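August 31, 2021

Bench log, Moncrieff room, tower cell. Written up by Annag Gunn. Present for the morning: me, Tariq. Kanako on the call for the Keltlow part.

Goal for the day was to get the latch finder and the approach planner running off the same clock and then repeat the socket and memory approaches with the new hand-eye calibration. First half done. Second half partly done.

1. Timestamps

Carried over from the last entry: the fingers were arriving to one side of the target whenever the arm had been moving just before the detection, and were fine if we let it sit. Tariq thought calibration. I thought timestamps. It was timestamps, mostly.

The Dutex driver stamps each image when the buffer is handed over, not when the exposure starts. Joint states come in at 100 Hz and the camera at 30, so the transform lookup was picking up an arm pose from after the picture was taken. At rest it makes no difference. During the slow sweep over the board it's enough to put the fingers on the wrong slot.

Fixed by adding a constant offset in the driver config (stamp_offset, in seconds, negative). Measured it by swinging joint six back and forth over the calibration board and sliding one signal against the other until they lined up. Script is in tools/lag, run it with the board clamped down. The offset is constant only as long as auto exposure is off. Tariq has now locked exposure in the launch file so it can't be turned on from the viewer by accident. If you need it on for something, copy the launch file, don't edit it.

Also changed the lookup so that it waits for the transform at the image time and throws an error if it can't get it. Before this it quietly fell back to the latest one available. I'd like to know who wrote that fallback but the blame says me, June.

2. Hand-eye

Redid it after the offset was in. Crescencio's note on the whiteboard had the tool length as 120 mm. The URDF says 122. Measured flange to fingertip with the fingers closed and got 122, so the URDF stands and I've wiped the whiteboard. With the fingers open the tips pull back a bit because of the linkage, and the planner doesn't model this at all. It uses a fixed tool point. For the memory slots that's tolerable because we come down to a stand-off height and finish under force control. For the socket lever it isn't, as the lever is thin and we want the tips at a known depth before closing.

Kanako suggested a lookup table from gripper opening to tip offset and not bothering with the real linkage kinematics. Agreed. She'll add it to Keltlow as an optional field on the tool so nothing else breaks. Until then, anything that depends on tip height should be planned with the fingers at the opening they'll have on arrival.

3. Latch finder

The white latches at the ends of the memory slots are the best thing on the board to key off. They're small and bright against black slots on a green board, and they come at the slot ends, so a pair of them gives the slot direction directly. The finder fits a line per bank and then works out the slot positions from the spacing in the board model.

Problems seen today:

- With the gripper low over the bank, one of the link plates gets between the camera and some of the latches. The finder then pairs a latch from one slot with a latch from its neighbour and the direction comes out skewed. Added a static mask for the gripper, generated from the URDF at the current opening. It helps. It's slightly too tight along the edge of the plate, so I've grown it by a few pixels and will look again.

- Glare. The right side of the board washes out when the wrist is tilted toward the lamp, and small round capacitor tops come up as latch candidates. They're rejected later on shape, but it costs time. Tried dropping the exposure and lost the edges of the black slots. Left it where it was and put a cap on candidate area instead.

- A fitted module hides part of its own slot. The finder has no idea of "occupied". At the moment it reports the slot as present and the planner would happily go down on top of the module. There's a manual override in the config for this (occupied: list of slot names) but it's a stopgap. Iona has offered to train a small classifier on crops taken around each slot. She wants crops at a range of wrist angles and is going to use Rando to draw the poses so we don't end up with all of them from straight above.

4. Socket state

The sequencer needs to know whether the retention frame is down or raised before it picks a motion. We had been passing it in by hand. Wrote a quick check this morning: crop the socket region using the board pose, rectify it, look for the long straight edges of the metal frame, and compare where they fall. Down, they surround the processor. Raised, they shift off to the side and the darker surround of the socket shows.

It works on the stills I have. I don't trust it much, for two reasons. The heat spreader and the frame both reflect, so some of the edges it picks up are edges of a highlight and they move when the wrist does. And the check gives down or raised with nothing in between, whereas a frame resting partway would be the case we really need to catch. Changed it to return unknown when the two scores are close. The sequencer now stops and asks on unknown.

Tariq would rather do this from depth. Depth on bare metal at this range is mostly holes, I showed him the cloud, he still would rather do it from depth. He can have the afternoon of his choice for it. If it works we'll use it.

5. Planner

The case walls are in the collision scene as boxes. Cables are not in it. Keltlow found a very neat path to the socket that went in low over the top edge of the board, where the cables run, and I stopped it on the pendant before it started. Added a keep-out block over the cable area, from the top edge of the board out to the sheet metal. It's crude and it makes the planner refuse a few poses near the battery that would be fine. Leaving it.

The approach vector was also being taken from the board normal, which is right for the slots. For the socket lever we want to come in tilted so the base of the gripper clears the slots on either side. Made it a per-target setting. Names are in targets.yaml, please keep to the existing naming, left and right are as seen with the coin cell at the upper left.

Planning times are fine once the scene is cached. First plan after loading is slow and times out the action client now and then. Raised the timeout on the client. Kanako says the proper fix is to build the scene at startup and she's right, it's on the list.

6. Logging

Every saved still now gets written with its joint state, gripper opening, socket state from the checker, and the transform it was looked up against. Format is one JSON per picture with the same stem. Older stills don't have this and shouldn't be mixed into Iona's set.

Two of the stills, wrist camera, same tower:

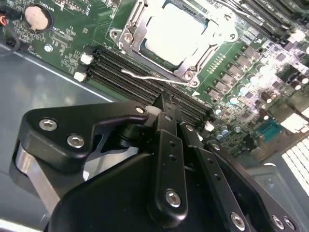
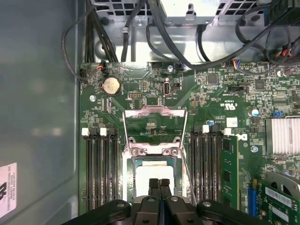
First: fingers over the empty memory slots, frame down on the processor, glare on the right of the board. Second: frame raised, processor in the socket, one module in the outermost slot of the right bank.

To do

- Tip offset table in Keltlow (Kanako)
- Crops for the occupied classifier, poses from Rando (Iona)
- Depth version of the socket check (Tariq)
- Ask Crescencio where the 120 came from, in case there's another tool file with it in
- Build collision scene at startup
- Mask margin: check at full open as well as closed
- Re-run the lag script after the next Dutex update and write the offset in this book

Config is committed on the tower branch. I haven't merged it, because the lookup change will throw errors on the other cell until their offset is measured too.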